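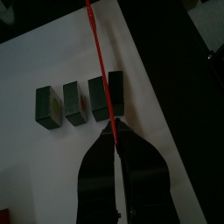
Day 5 of trying to invent a tabletop game using only things already in the drawer. The drawer contains green blocks. Dark green. I was hoping for a range.

One has a green dot on top. One has a red dot. The other two are plain, as far as I can tell from where I'm standing, and I've decided plain means "miss a turn."

Working title is Flimby. Helge Bråten says it sounds like a skin condition. Helge is not on the box.

Rules so far: the blocks go in a row. There's a thin red rod. You may touch the blocks with the rod but not with your feelings.

Amerley wants to know what the green dot does. The green dot is worth 40 points. Amerley wants to know what points do. Amerley has been moved to the marketing side.

For the record, a green dot on a green block was a design choice by somebody, and I'd like to meet them.

Gaps between blocks are now a rule. Wide gap, you can pass. Tight gap, you pay a toll — currency to be decided, possibly raisins.

Rulebook is at 532 words and still doesn't say how you win. Shayne read all of it and asked if we could play Pringle instead. We could not. I hid Pringle.

Full playtest in July. Bring raisins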